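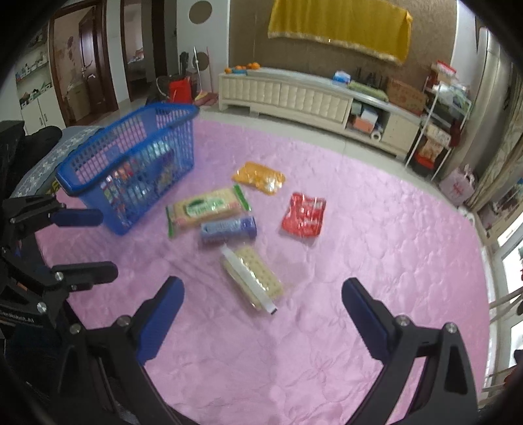
Packaged snacks at a gripper open day: what should the host set up?

2024-12-10, posted by narkia_bench

We are planning a demonstration of two-finger grippers in Garville. The task is moving packaged food between a basket and a soft surface, in a normal living space. Visitors will watch from the side. How many packs should be out at once, and does a quilted bedspread cause trouble compared with a table?

Vomlow
Five packs and one basket is plenty. Mix the shapes: flat packets, a roll, a pack of crackers. Leave bare fabric between some of them, so people can follow which one is next. We ran 40 transfers per session in November with 7 visitors in the room. Quilting is fine if you pull it tight first — a fold next to a thin packet gets pinched along with it.

fiore_tools
Use a table. Easier.

garville_lab
A table hides the problem you want to show. Keep the bedspread, limit closing force, and weigh the packs. Ours stay between 100 and 600 grams. Shiny film reflects, so check the lights beforehand.

Related
Finger pad wear on crinkled film
Basket height for seated demos
Open day floor marking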